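Progress note, Prilen nesting tool, May

Quick one before the Thursday call. Sorry for the short form.

Layout engine is in. It takes a cut list and a roll width, packs the parts, writes the plot file. Rotation works, mirrored parts don't yet. Ran it on the Letby order, 404 parts, and it got them onto 7 sheets. The old manual layout took more, I don't have the exact number, Tawfik has the job card.

Odd shapes still go in as bounding boxes. Wasteful with anything round. True outlines are half written, the overlap check is slow and I want to fix that before anyone at Plaster sees it.

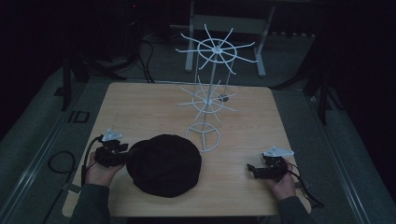

## Open items

- Margins: left margin ignored when the roll is set to landscape. Known, fix is small.
- Import: files with mixed units come in at the wrong scale. Needs a warning at least.
- Preview redraws everytime you drag a part. Fine on small jobs, painful on big ones.
- Undo goes back 7 steps then stops. Should be more.

## Money and time

Two invoices still to come, both for test media. Inside the budget line. Outline work needs two more weeks, so the operator guide moves back by the same. No change to the final delivery.

## Need from you

Yes or no on the second plotter driver. If its a yes I need the loan unit from Tawfik before testing starts.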